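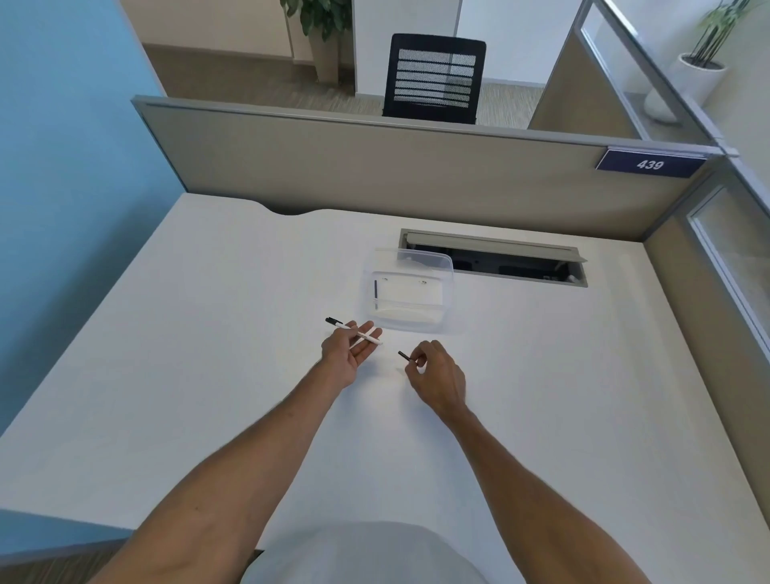
We have to commit a capital number for a bimanual cell by the end of the quarter and I would like a sanity check on the split. The task family is small-object desk work: pick, reorient, mate, put back in a container. Recapping a marker is the reference task. In the view at the top the left hand has the barrel lying across the fingers, palm up, and the right has the cap between thumb and index finger, so both hands are holding a part at the same time and the mating happens in the air with no fixture. That is the requirement driving the cost. Budget ceiling is 136k USD all in, excluding labor. Current draft is two 7-axis arms with force sensing at the joints, parallel grippers, one overhead and two wrist cameras, one workstation with a GPU, safety scanner, bench. Quotes in hand from Elbridge and Praton. Questions: (1) is joint torque sensing enough or do I need wrist F/T units, (2) how much to hold back for spares.
-- flirn_ops

Reply from tolstack

What are the cap and barrel tolerances? A snap-fit marker cap has generous lead-in. You can close it with position control and a compliant fingertip if your grasp error is under a millimeter or so. Wrist F/T on both arms is the first thing I would cut. Put it on one arm at most, the one doing the insertion.

Reply from dgajdos

Disagree with cutting it. Joint torque estimates on most arms in that price band are noisy at the tool, and it gets worse near singularities. With two arms reaching over the same patch of desk you will spend a lot of time in bad configurations. We ran a similar cell at Flirnembridge without wrist sensing and retrofitted it in March of the following year. The retrofit cost more than the sensors: new flanges, new cable routing, payload identification redone, five weeks of downtime.

If the money is tight, take it out of the arms. Six axes is fine if the mounting is right.
Dušan Gajdoš

Reply from tolstack

Six axes with shared workspace and you want to talk about singularities?

Reply from dgajdos

Mount them angled and outboard, not on a common vertical plate. We did the reachability study before ordering. It took two days and cost nothing.

Reply from m_quill

Neither of you has asked about the grippers. A stock parallel gripper will hold the cap. It will not hold a barrel across upturned fingers and then roll it into position, so the human strategy does not carry over. Either budget for regrasping against the desk or buy hands. Hands blow the ceiling. I would write the task spec around parallel jaws and state that in the request, otherwise somebody upstairs compares your demo to the human footage and asks what they paid for.

Reply from flirn_ops

Good point, will add it to the spec. Hands are out of scope this year.

On tolerances: consumer markers, mixed brands, no drawings. I measured 12 of them with calipers and the cap bores are all over the place.

Also a facilities question. The existing desks have a flap grommet set into the top and a curved notch in the far edge. Can I bolt to those or do I need a separate bench?

Reply from tolstack

Separate bench. Office desktops flex, and your camera calibration will drift every time an arm accelerates. Steel frame or extrusion with a thick plate. Route through the grommet for the teleop station if you like, not for the arms. Keep motor power and camera USB apart.

Reply from kestrel_9

For the spares line we use about 23 percent of gripper cost per year, and almost nothing on the arms themselves. Fingertips, cables, and wrist cameras are what fail. Vlček quoted us a service contract on the arms and we declined. No regrets so far, but we run one shift.

Reply from dgajdos

Agree on cables. I would still keep one complete spare gripper on the shelf. Lead times right now are bad.

Reply from m_quill

Check whether the Praton quote includes the controller cabinets. Ours listed them as an option on page two.

Reply from flirn_ops

It did not include them. Revised draft: two six-axis arms pending the reachability study, wrist F/T on the insertion arm with flange and cabling provision on the other, parallel grippers plus one spare, separate bench. Elbridge is requoting with cabinets as a line item. Will post the totals when I have both.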